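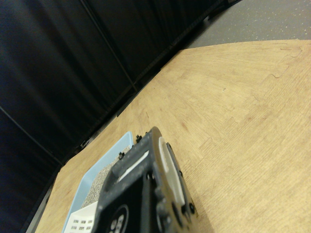 Fake receipts were the part of the Jendunwood case I knew least about when I started, and they ended up eating most of my time. The clinic there charged families cash for tests that the public health plan already covered, and every payment got a slip of paper with a number on it. You'd think a number would help! But the slips came out of two separate books, both starting from 500, so the same number could belong to two different patients on the same morning. I kept wishing for something as plain as the big white numerals on the black round label in Figure 1, fixed to the thing they belong to. What I had was a shoebox of carbon copies, some with the number written over in a second pen, and a clerk's notebook that used its own system altogether.

I sorted the slips first by handwriting (which I don't recommend to anyone with a deadline) and then by the name of the test. Blood work was easy. Scans were a mess, mainly because the Pirness branch wrote "scan" for everything, including a few things that I'm fairly sure were dental.
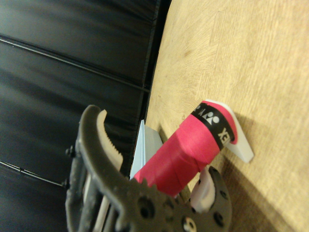 Detlef Wendt
Research fellow, health care fraud and patient rights
February 10, 2021

4. What the families told me

I talked with families from both branches, Pirness and Jendunwood, mostly at their kitchen tables and once in a parked car with the heater going. I used the same opening question each time: who asked you for the money? I'd expected people to name a doctor. Most of them described the woman at the front desk, and they liked her. She had let people pay in parts, she remembered their kids' names, and one father told me he'd brought her plums in July.

That made the interviews harder than I'd planned for. People didn't want to get her in trouble, so they'd tell me the amount and then go quiet about the rest. I stopped asking about her by name after the first three visits and asked about the paper instead: where did you keep the slip, did you show it to anyone, did you ever try to claim it back? The talk went much better after that, and I got to see the slips, too.
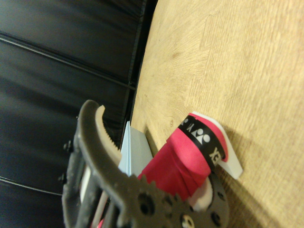
The ones who had tried to claim it back are the group I'd most like to hear more from. They all ran into Gandeo, the billing company that handled claims for both branches, and they all got the same letter. It said the test had been paid for by the plan and that no patient charge was on record. Read quickly, that sounds like a polite no. Read slowly, it says the clinic was paid twice, and one mother had underlined that very sentence before she put the letter away in a drawer. She told me she had called the number at the bottom and waited until the line dropped.

I asked Gandeo for a count of those letters and was sent to the clinic's owner, Ruppert, whose office wrote back that the records were with its lawyers. My second request is still open.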